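On Growing Things From My Grandmother's Envelopes

17 February 2020

My grandmother kept seeds in envelopes, and the envelopes were never the right ones. Electric bill envelopes, church offering envelopes, a birthday card envelope with my uncle's name on it and a spoonful of dill inside. When she moved out of the house on Juncombe Road we filled a whole shoebox with them, and because I was the only grandchild who had ever shown any interest in dirt, the shoebox came home with me. That was 14 years ago, and I am still working my way through it (slowly, I know, and some of them are surely past saving by now).

What I've been thinking about this week, though, is her handwriting. She labeled things the way other people talk to themselves. One envelope says "the good beans." Another says "beans, Kyriakidis, not as good but he is a nice man." I never met Mr. Kyriakidis, but I've grown his beans three summers running and I have to say I side with him, they're lovely, a little stringy if you let them go too long but so sweet when they're small. I wonder if she just picked hers earlier. She was impatient with beans and endlessly patient with everything else, including me.

She had a garden notebook too, although calling it a garden notebook is generous. It has the first peas in it, and the frost that got the squash, and then right in the middle of a page about onions there's what she paid for a pair of shoes, and a recipe for a cake that calls for 30 prunes and doesn't mention an oven temperature. I made that cake at Christmas. I guessed at 350 and it came out fine, if a bit heavy, and my husband ate it for breakfast four days in a row.
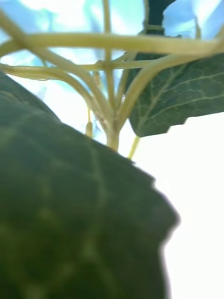
I've started keeping a notebook of my own and I'm sorry to report that it's terrible. Mine says things like "watered" and "watered again." I can't seem to get the shoes in there. I think she wrote hers standing up at the kitchen counter with something on the stove, and whatever was in her head went down on the page, and I sit at a desk with a nice pen and get all stiff about it.

My friend Young-sook Oh, who gardens two streets over and is much better at it than I am, told me to stop writing about the plants at all and write down who I talked to while I was out there. So I tried it last May and it helped! I have a whole page about the mail carrier's knee. I have the boy who wanted to know if worms have birthdays. And somewhere in between I did manage to note that the chard went in late and the second row was crooked, so it's still good for something.

Young-sook is coming over on the weekend to go through the shoebox with me, and we're going to do a paper towel test on the oldest envelopes to see if anything sprouts. There's one near the bottom that just says "ask Mama." I have no idea what's in it. They're small and black and round, and I'm planting them either way.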